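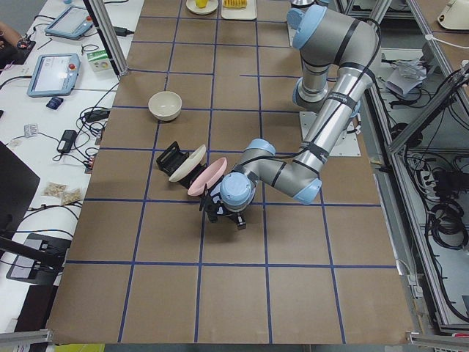
Chapter 6
Racking, Draining and Setting Down Tableware

6.1 Scope of the chapter

Chapter 5 dealt with the washing of tableware by hand and by machine. The present chapter deals with the stage between the last rinse and the cupboard. It covers the plate rack, the order in which plates and bowls are placed, the division of the work surface, and the handling of pieces that do not fit a rack. Glassware and cutlery are treated in Chapter 7.

On completing the chapter the reader should be able to select a rack for a given set of plates, load it without contact between glazed faces, and lay out a surface so that each piece has a known position. The practical work at the end requires a rack, two plates of different colours, one bowl and a covered table.

6.2 Terms used

Plate rack: an open frame with slots or bars that holds plates on edge. Also called a dish rack. The two terms are used here without distinction.

Face: the concave, upper side of a plate when the plate lies flat.

Lean: the angle between a racked plate and the vertical.

Pitch: the distance between one slot and the next, measured centre to centre.

Cell: one marked division of the work surface.

Loose piece: any item set down outside the rack.

6.3 Position of plates in the rack

A plate stored on edge takes up less of the table than a plate lying flat, and water leaves both sides of it. These advantages depend on the lean. A plate with too little lean may tip forward when its neighbour is removed. A plate with too much lean rests on the one behind, and water is held where the two touch.

Plates in the same rack should lean the same way, with their faces turned in the same direction. A cream-white plate and a pink plate set side by side in a small black rack, for instance, should show two parallel rims with a clear gap between them. Where the rims meet at the top and part at the bottom, one of the plates has missed its slot and should be lifted out and placed again. It should not be pushed across while it is in the rack, as the foot of the plate may chip against the bar.

The second plate is normally the more difficult of the two. The first can be lowered from any convenient side, but the second must be brought down already tilted to match. The plate is held near the upper part of the rim, turned until its face agrees with that of the plate in the rack, and lowered in one movement. The hand is withdrawn upwards. A sideways withdrawal tends to disturb the first plate.

Deep plates need a greater pitch than flat ones. If only one rack is available, an empty slot is left after each deep plate.
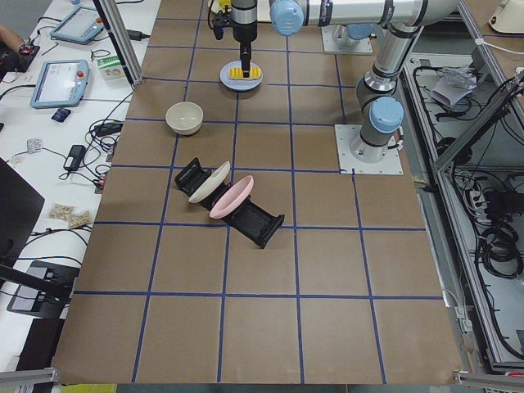
6.4 Bowls and other loose pieces

A bowl does not stand well in a plate rack. The usual slot is too narrow for the wall of the bowl, and the foot finds no support. Bowls are therefore set down on the table as loose pieces. A bowl that is still wet is inverted on a cloth. A bowl that is dry and about to be filled stands upright, clear of the rack, so that a hand reaching for a plate does not catch its rim.

A plate that will be used at once is also treated as a loose piece. It lies flat with the face upwards, and food may be put on it directly. It should be kept well apart from plates that are draining. Drips from the rack are a frequent cause of complaint in the Brorkness exercises, where serving and drying share one table.

6.5 Dividing the surface

A plain table gives no indication of where a piece belongs. For teaching purposes the surface is covered with brown paper or card and divided by strips of dark tape laid lengthwise and crosswise. The cells need not be exactly square, and short strips that do not line up with the rest do no harm provided that every user reads them in the same way.

Two methods of allocation are in common use. In the Gistik layout each piece is given one cell, and the rack is given as many as its base requires. In the Betancur layout only the loose pieces are given cells – the rack may stand across a line, or at an angle to the grid, wherever it is easiest to reach. The second method is preferred in this book for small tables. It has one drawback, namely that the rack must be put back by eye after cleaning.

Practical work 6A follows on page 583. The Flundament record sheet should be copied before starting, one sheet for each pair of students.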